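The Night Shift at Skosow

The arm stopped at ten past two in the morning, and I knew it before I looked up, the way you know a fridge has gone quiet in the next room. I had been on nights at Skosow since July, minding the arm while it practised its sorting, and I had grown fonder of it than I would ever have told my sister.

We called it Nasus, after the firm that sold it to us, and it had one job, to take things out of one bin and put them in another until it had done it 2000 times. It had reached 217 that night when it went for the orange and simply stayed there, almost touching, like somebody who has walked into the kitchen and forgotten why.

Now, the rule on the wall was perfectly plain. If the arm stops, press the red button, and only then go near it. I had read that rule aloud to every newcomer, in what I liked to think was a kindly voice. But I was tired, and my tea was on the far side of the room with the button, and the orange was so very close - a little nudge, I thought, and the poor thing could get on.

I leaned over with my sleeve dangling and put out two fingers.

It moved then. It wasn't fast, I'll say that for it, but it was a good deal stronger than I am, and it took hold of my cuff and carried on towards the second bin as though I were the next thing on its list. I went along with it, on tiptoe, saying please. The cuff gave before I did, and I sat down hard on the carpet with my heart going like a sewing machine.

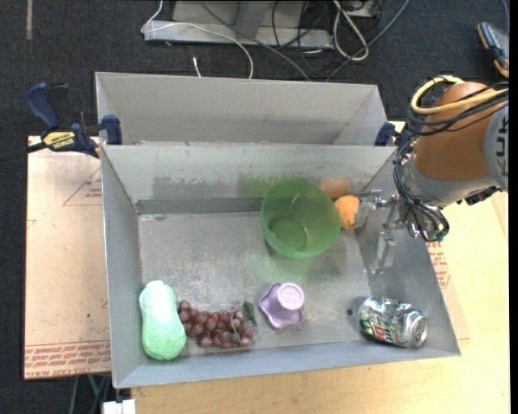

Nasus at its bins, Skosow.

I pressed the button after that, and drank the tea, which was stone cold, and then I wrote the whole thing down in the fault book, sleeve and all. It took me 40 minutes and I crossed out the word "nudge" twice before I let it stand.

The morning crew found a worn connector and changed it before lunch. My sister sewed the cuff back on in the wrong colour thread, and I wore it to work the next night with the sleeves rolled up past my elbows.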